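Mukach Stems: gripper comparison on two arms

Data card, last edited February 8, 2026

What this is

Mukach Stems is a small set of recordings of two robot arms putting tulips into vases and taking them out again. We made it to settle an argument about fingertips. The argument is still going, but now it has data.

The set holds 200 episodes. Each one has joint positions for both arms, gripper opening, motor current at the gripper, and video from the fixed camera over the table. There is no force sensing at the fingertips. Anything in this card that sounds like a claim about force is a claim about motor current wearing a nicer coat.

Fingertips compared

Mistow pads: soft, wide, slightly tacky. They forgive bad aim and pick up leaf bits, which they then deliver to the next vase free of charge.

Kuvow pads: narrow and firm, with a shallow groove down the middle. Very good when the stem lands in the groove. When it doesn't, you get a flat stem and a bloom that nods for the rest of the session.

Both pads fit the same finger mounts and were swapped between blocks of episodes. Within an episode, both arms always wear the same kind. The pad type is in the field "tips". Please don't guess it from the video; two of us tried and did worse than a coin.

The task

A stem starts flat on the work surface or standing in a vase. One arm picks it up, turns it upright, and lowers it into the vase named in the episode label. The other arm may hold back, steady the vase, or take a stem of its own. The teleoperator decides, and the teleoperator is not always consistent. See "Known problems".

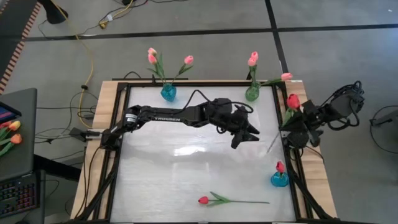

An episode ends when the stem is in the vase and both grippers have let go, or when the operator gives up. Giving up is logged as "abandoned" and kept in the set. We left these in on purpose. A stem that slides slowly out of the fingers while the operator mutters is useful training signal, and the muttering was not recorded.

Why tulips

They bend, they bruise, and they lean wherever they like after you have placed them. We started with plastic stems and every gripper looked brilliant. Then we bought real flowers and had a much quieter afternoon.

Layout of the files

episodes/ has one folder per episode, numbered in recording order.
meta/labels.csv has target vase, pad type, outcome, and a free-text note. Some notes are helpful. One just reads "no".
meta/splits.csv has the train and test lists. Test episodes come from separate sessions, so a stem never shows up in both.
tools/adomaitis/ has the playback and trimming scripts. Adomaitis is our controller wrapper, and it needs its own config file before it will do anything but complain.

Known problems

37 episodes have a gap in the left arm's current reading, caused by a loose connector. They are flagged "gap_left" and the video is fine.

Gripper opening was recalibrated once, in August. Older episodes read slightly wider than the truth. The correction is in the playback script and is off by default, for reasons we no longer remember.

Flowers get tired. Stems late in a session are softer than stems early on, and the note field doesn't always say so. Sort by time before you blame the pads.

The outcome label means the stem stayed in the vase. It says nothing about how the flower looked. If you care about bruising, you'll have to label it yourself, and we'd like a copy.

Using it

Load a single episode first and play it at 20 frames per second, the recorded rate. If the arms seem to be in a terrible hurry, your player has ignored the setting.

Bug reports are welcome in the tracker. Please include the episode number and the pad type.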